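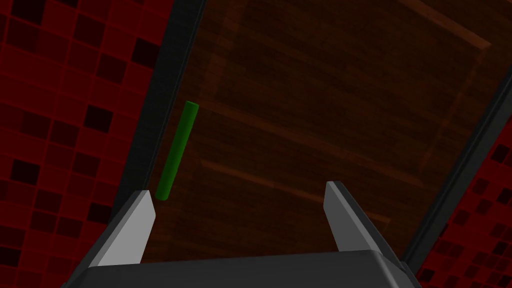
It starts when I open the garden tap, runs for ten seconds and cuts out, said the message that opened this ticket, and by then the tank had been refilled twice and the plug changed. The controller showed code 23 each time. Pressing reset brought the pump back for one more short run.

Rainwater pump cuts out under load
Posted by the support desk, August
Print this page | E-mail this page

Ticket: 23
Site: Rusbridge
Equipment: Rarkis submersible pump, Plultis pressure controller, underground tank
Status: closed

Code 23 on the Plultis is the dry-run code. It means the controller has seen no flow while the pump is drawing power. It doesn't say why. The tank was full, so we started with the things that can be checked from above ground.

Check 1. Non-return valve at the tank lid. Taken out, flap moved freely, no grit. Refitted the same way round. No change.

Check 2. Controller flow sensor. Unscrewed the bottom union and looked at the paddle. A bit of brown slime on it, wiped off. The pump then ran a little longer before the code came back. We thought we had it, but the next morning it was as before.

Check 3. Pump on its own, without the controller. Run into a bucket by plugging it straight into the socket. Good flow to begin with, then the stream broke up and spat air. This was the first useful result. A full tank and air in the hose pointed to the floating intake.

The intake hose was pulled up next. The float had lost its clip and was sitting on its side, so the strainer lay half in and half out of the water whenever the pump pulled on it. New clip and hose collar ordered from the Ledesma counter.

While the lid was off we also dealt with the old overflow outlet, which had been blocked with a rag and tape and was letting mud in after heavy rain. The rubber bung supplied with the tank had gone hard and split. A straight plug is no good here, as the outlet is slightly out of round. The replacement needs a steady taper like the green cylinder below the heading of this section, wide at the top and getting narrower as it goes down, so that it tightens when pushed in – greased lightly, and turned as it goes. 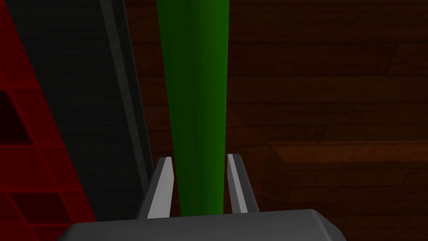

The new bung came in two sizes and the smaller one went straight through. With the larger one, push until it grips and then stop. A plain surface with no ribs or lettering, as on the green shape here, is best for this outlet, and mud wipes off it easily. Ribbed bungs let water past on the low side.

Clip and collar fitted. Float now sits level and the strainer hangs under the surface. Controller reset, garden tap opened fully and left running. No code after 10 minutes. Tried again with the toilet cistern filling at the same time, also fine. Ticket closed at 3 pm.

Comments (3)

Had the same code on mine and it was a split in the intake hose, just above the collar. Worth running your thumb along it while it's out.

Does the Plultis restart by itself after a dry run? Mine sits there with the light on until I press the button.

Reply from the support desk: It depends on the setting. If auto-restart is off, it waits for the button. We leave it off until the fault is found.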